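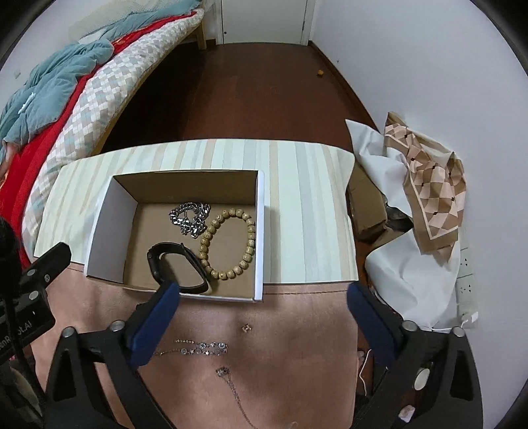
Jewelry into the box, bedroom setup. Three in, three still on the pink.

So the chain thing. I said I'd write this up in May and then did not, so I'm doing it now, fast, before I forget which branch had what in it.

Short version for people who only want the short version: the grasp planner was fine. The segmentation was mostly fine. The problem was timestamps. It is always timestamps. I lost most of a week to it anyway.

Longer version.

We've been training a small policy on the jewelry sorting task, pick up a piece from the table, put it in the box, go again until the table is clear. Handheld demos, wrist view only, no overhead camera. 590 demos in the first set. Leanne Lightfoot did the bulk of the early ones and hers are lovely, slow and even, you can practically see the policy relaxing when it gets one of her episodes in a batch. Mine are choppy. I overshoot and then fix it, and the policy has faithfully learned to overshoot and then fix it. Sorry everyone.

First training run, chunky stuff went great. Thick chain, bead bracelet, the black silicone band. Big enough to find, big enough to squeeze. Then the thin stuff. Thin necklaces: fingers come down, close, come up, nothing in them, carry the nothing over to the box, open, go back. With total confidence. Stud earrings the same or worse.

My first guess was perception. Sounded reasonable, a fine chain is maybe two pixels wide by the time we've shrunk the input down. So I spent a day and a half feeding bigger crops around the fingertips. Helped a bit! Not enough. It got noticeably better at picking where to go and was no better at all at coming back with anything.

Which should of been the clue. It was going to the right place and closing at the wrong time.

Gareth Penrose spotted it and I want that on the record becuase I argued with him for an entire lunch. He'd pulled one of the episodes up in Breller (our replay viewer, if you're new here, the thing with the ugly green scrubber bar) and stepped it one tick at a time. Finger width on the plot starts dropping. Fingers in the video, still open. Step, step, step. Six ticks later the fingers in the video start to move.

Six. On every episode recorded after the logging rewrite.

So the width signal was running ahead of the images, and the policy learned exactly what we told it: close a little before you get there. On a bead bracelet that costs you nothing, you catch some part of it anyway. On a thin chain you're closing on air a finger's width above the table.

Where it came from: the logger was stamping images when they came out of the decode queue instead of when they were captured. Width readings got stamped on arrival. Both looked "right" alone. Both monotonic, no gaps, every check in the test suite green. I wrote those checks. They check that time goes forwards, which it did.

The fix is small.

Capture time now travels with the image buffer the whole way through and the writer refuses anything without one. It used to fall back silently to now(). Do not fall back silently to now(). I put that in the code as a comment, in caps.

Also added an alignment check at the end of each recording. It takes fingertip motion from the video, cheap optical flow on the two blue pads (they're a nice flat color, easy to mask, and the pink tabletop doesn't fight with them), cross-correlates it with the width signal and prints the lag. If the lag is more than one tick it yells at you. Takes a couple seconds. Would have saved me the week.

Then the old data. Kenneth Dalisay wanted to throw it all out and re-record. I didn't, mostly out of laziness, and also the lag was constant within an episode so you can just shift it. Wrote a script, estimated lag per episode, shifted the width track, trimmed the tail. 31 episodes had a lag that drifted partway through and those I did drop. Kenneth still thinks I should have dropped more. Maybe. His argument is that a queue delay is never truly constant and I'm smearing the error around instead of removing it. My argument is that I looked at the plots and they look fine. His is the better argument.

Retrained overnight on the fixed set, same seed, same everything. Thin necklaces are so much better. It comes down, it waits, it closes. There's a little pause at the bottom now that was never there before and it made me stupidly happy the first time. Studs are still bad. Different problem I think, the pads are foam and the stud just sinks in or skids off, and no amount of clock fixing helps with that. Verna Abernathy has an idea about dragging them to the edge of something first. We'll see.

Other stuff, in no order:

- the multi-strand bracelets with charms are their own misery. When it's stretched out flat the policy goes for the middle, fine, both ends droop, and one end hangs over the box wall on release. Then it regrasps the same piece. Forever. Need a "this is already basically in" signal, or demos where we tuck the end in. Leanne votes tuck.

- the inside of the box is plain brown and the outside is white and the policy very clearly uses that to find the opening. Turned a box inside out for a laugh and it tried to place things next to it. So, more boxes. All kinds of boxes.

- striped board under the box was confusing the depth head for a while, edges along every stripe. Went away with more data, I did nothing clever.

- random crop augmentation was cutting off the fingertips in a lot of samples. Don't do that. Freya Whitlock found it by printing a grid of the training images and sticking it on the wall, which I'm now going to do for everything.

- planner config is finally out of the giant yaml. It's in four smaller yamls. Progress of a kind.

On the control side I changed less than I expected. Action chunks are shorter now near contact. Before, the policy would commit to a long chunk and if the first bit of it was off you just had to watch it play out. Tried blending overlapping chunks too and it smoothed the motion really nicely and also smoothed the gripper close into a slow mushy squeeze, so blending is on for pose and off for width. If you take one practical thing from this post take that one. Blend pose, leave the gripper alone.

Somebody asked in the comments last time why we don't just detect the necklace, fit a curve, and plan a grasp on it the old way. We did! There's a branch, it's called fendetti, don't ask. On a clean necklace lying open it beats the learned one easily. On a heap, the curve fitter returns something that looks like a signature and the planner picks a point where three bits of chain cross. I still run it as a sanity check on the endpoints. Might come back to it for pendants, where you've got an obvious lump to aim at.

Numbering is a mess btw. If you're pulling the data from the Ellthorpe drive, anything up to episode 2301 has the old stamps and anything after is good (ids are shared across all our tasks, so no, there aren't that many jewelry ones). The shifted copies are in the folder called shifted. There's also a folder called shifted_new. Use shifted. I'll delete the other one when I'm sure.

To do before the next post: lag check into the nightly job, ask Verna about the edge drag thing, more boxes, write down what the yamls do. Also fix the replay viewer so it draws width on top of the video and not in a separate panel, then next time even I'd notice.

Comments are open, I'm slow at replying. If you've got a good trick for stud earrings with soft pads I want to hear it.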